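Bench notebook – crockery and cloths, 21 bay
July 21, 2024

Started on the shelf question again. Kettle on first.
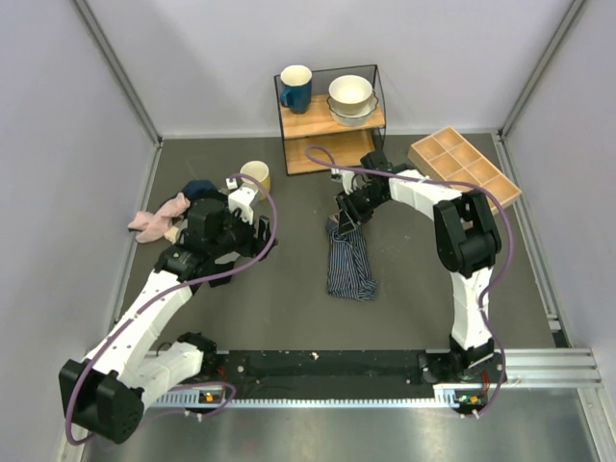
Where do the clean cloths go once they are folded?
In the compartment tray, one to a square, rolled with the fold facing up so that the next person can pull one out without bringing its neighbours along.

That has been the rule since February and I wrote it, so I can hardly complain about it. The trouble is that a strip fold, which is what everyone does when left alone, gives you a long thin thing that fits no square ever made. It wants folding into thirds lengthwise, then rolling from the short end. I have demonstrated this. Unai Gallardo has demonstrated it better, with a commentary. The strip fold carries on regardless.

Striped cloths are the worst for it, I think, because the stripes give you something to line up and you feel you have finished when they agree. Navy with the thin white stripe is a nice cloth all the same. Dries a mug properly and leaves no fluff. If we order again from Nieto I would take more of those and skip the pink, which twists itself into a rope the moment you look away.

Rack. The two-tier one with the wire frame and the wooden boards stays at the back wall. I had it down at the front for a morning and regretted it every time I reached past. Top board for things in daily use: mug at the left, bowls at the right, small bowl nested in the clear one. Bottom board is meant for the overflow, and at present there is none, so we have bought ourselves a very tidy stretch of bare wood. Unai wants to put the yellow cup there. I want the yellow cup on top next to the mug. This has now lasted longer than the choosing of the rack did.

Nesting: cream bowl inside clear bowl is fine. Clear bowl inside cream bowl is not, the wavy rim catches and you end up lifting both. Noted here so I stop rediscovering it.

Mug handles. Point them outwards, to the left and towards whoever is standing there. The dark blue one is tall and if you grab it by the body you will have the whole board rocking. Tried a strip of the Vombridge grip mat under it, cut to 13 cm. Too thick, and it smells of tyres. Back in the drawer.

Tray. The dividers are thin and I would not trust them with crockery. Someone at Nerdale keeps tea bags in theirs, apparently to great acclaim. Ours is for cloths and we are sticking to that, at least until I can get 3 people to fold the same way on the same day.

The crumpled heap on the left. Pink, navy, a bit of something cream, all in together. Sorting order for tomorrow:

Pink and cream first, shake out flat, fold in thirds.
Navy next, separate from the striped ones or we will be matching them until Christmas.
Black and the light grey last, they go to Stellport with the next box.

Stellport asked for 26 cloths in that box. I said fine before looking in the cupboard. Have since looked in the cupboard.

Costs, while I remember: the budget line for the whole corner is 400 and the rack came out of it, also the tray. Cups were already here and so cost us only shelf space – and the argument above.

Unai has read this over my shoulder and asks me to record that thirds were his idea. Recorded.

To do: labels for the tray, smaller than last time. Ask Nieto about the stripes. Decide the cup.

Nerdale workshop notes – contact Unai Gallardo for access – © 2024 – Back to top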